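## 4. Entering a limited release

Use this section when a style will be sold in a fixed quantity, such as a numbered sneaker run or a guest designer capsule. Ordinary seasonal stock is covered in section 3.

You need a Fliker login with merchandiser rights. Store staff can view a release but can't change it.

1. Open **Ranges** and choose **New release**.
2. Type the label name exactly as it appears on the swing tag. Collaborations take both names, house label first, for example *Skotach x Kuipers*.
3. Enter the total number of pairs or pieces. The Skotach low-top, for instance, is entered as 1,396.
4. Pick the base colour from the list. If the colour isn't there, choose **Other** and fill in the mill's own name for it.
5. Set the limit per customer. The default is 2.
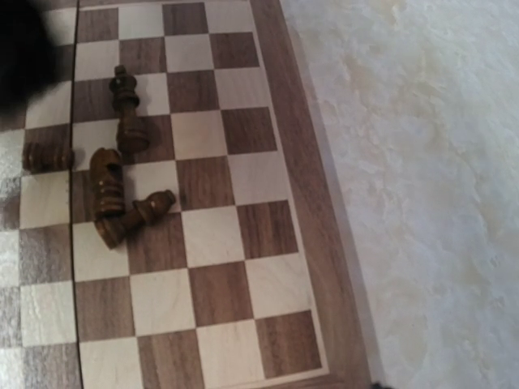 6. Add the size curve. Half sizes go on their own line.
7. Press **Save as draft**. The release gets a number and shows in grey until it is approved.

**Note:** The label name prints on receipts and care cards. A spelling mistake at step 2 can be fixed in draft, but after approval it has to go through Evelien Schouten in range planning.

### 4.1 Splitting stock between stores

1. Open the draft and choose **Allocate**.
2. Enter a figure for each store. The online store is listed last, under Tevovik.
3. Check the **Unallocated** line at the bottom. It must read zero before you can go on.
4. Choose **Hold back** if you want to keep some for press and staff. The most you can hold back on any one release is 20.

**Caution:** Don't use **Even split** on footwear. It ignores the size curve, and small stores end up with single sizes they can't sell.

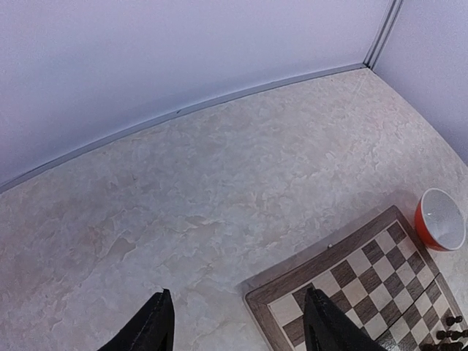
**Can I change the allocation after the release has been approved?**

You can move stock between stores until 6 pm on the day before launch. After that the figures are locked, and any move is done as a store transfer (section 7).

### 4.2 Approval and launch

1. Choose **Send for approval**. Gerrit Boersma and Milan Timmermans both receive the request, and either can sign it off.
2. When the draft turns green, set the launch time. Enter it in the head office time zone.
3. Print the door list for each store taking part.

**Note:** Launches can't be set for a Tuesday, when prices are updated overnight.

If error 191 appears at step 2, another release from the same label is already booked for that hour. Choose a different time or cancel the earlier booking.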